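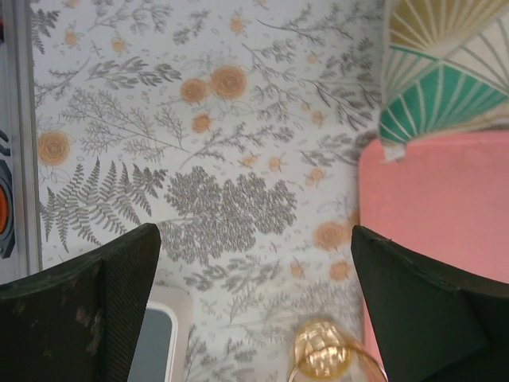 The floral cloth, gray sprigs and orange blooms.

Sedgwick Supper Room: come host a table with me

Posted December 16, 2024

Hi! I'm looking for people who like feeding other people. If you've ever had friends over for chili and ended up with neighbors you'd never met sitting on your kitchen counter, please keep reading, because I think we'd get along.

I run the Supper Room in Sedgwick, upstairs from the old Wiletti bakery (the door is on the Buslow Street side, and yes, you have to push hard). One evening a week we set the tables, put out a big hot meal, and anyone can come eat. You don't sign up and you don't have to explain yourself. We've served 3,251 plates since we opened, which I only know because I keep a tally on the back of the pantry door and I'm a little too proud of it.

What I need now is table hosts. A host looks after one table for the evening. You get there early, lay the cloth, put out glasses and water, and then you sit down and eat with whoever lands there. Pass the bread, start a conversation if it needs starting, leave people be if they came for the quiet. Some nights you'll talk about snow tires for an hour. I love those nights, but I do own a truck.
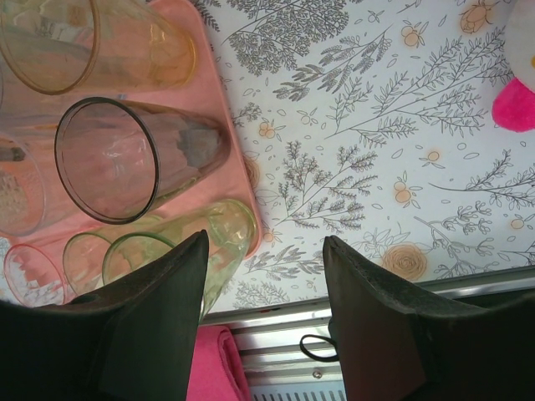

Glasses on the pink tray, one of them amber.

You don't need any restaurant background. I never had any! I worked the parts desk at Nikero for years and learned to cook for a crowd by burning things in front of one. It does help if you can carry a full pitcher up a flight of stairs, and you should be fine with kids, dogs on the landing, and at least one person per night who'll tell you the soup needs salt (it usually does).

The practical stuff. Hosts come in at 4:30 and we're done by 8:30, with dinner in the middle. I ask for two evenings a month to start. It pays $90 an evening, and you eat for free and can take leftovers home if you bring your own containers. Please bring your own containers. I have lost every lid I ever bought. You need to be 18 or older, and if you're going to help in the kitchen as well, you'll need a food handler card. I'll cover the fee for that, so don't let it stop you.

We don't match. People ask me that a lot, so I'm putting it in the ad. Our cups come in whatever colors turned up, and the cloths are flowery, and if you want to bring your grandmother's gravy boat to your table I'll be thrilled. Make it feel like somebody's house.

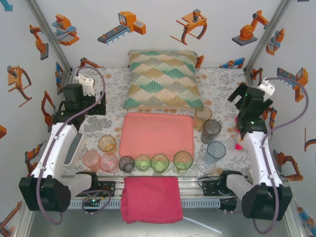

Ward Van Rooij told me to put in something about the dishes, so in his words: "Tell them everybody dries. I signed up thinking I'd just chat, and I've dried more plates than I've owned in my life, and I'd still rather be there than home." Fair enough, Ward. Everybody dries. We have music on and it goes fast.

If you're shy, please don't count yourself out. A couple of my best hosts barely say a word before dessert. They notice who hasn't been handed the potatoes yet, and that's most of the job as far as I'm concerned. 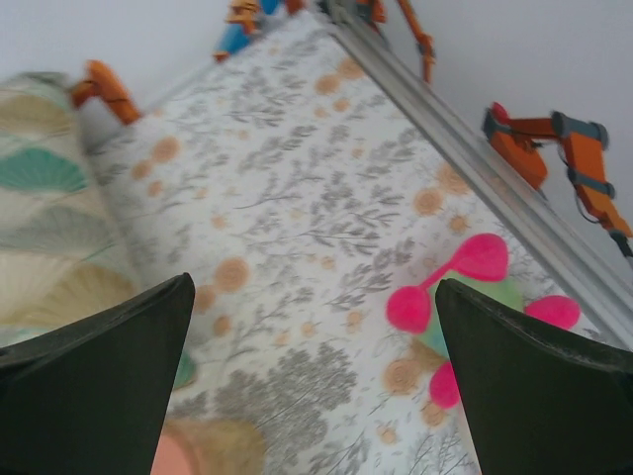

One of last winter's hosts wrote to say I should warn people about the first night: "You'll feel like you're hosting a party where you don't know a soul, and you kind of are. Sit down anyway. Mine got easier once the rolls came out."

To apply, drop a note through the Buslow Street mail slot with your name, your phone number, and the meal you'd cook if 100 people were coming. No résumé, please. I'll call you back before the end of December and we'll set up a trial evening, which is paid like any other. If you have questions first, come by while I'm prepping and knock loudly. I'll probably hand you a peeler.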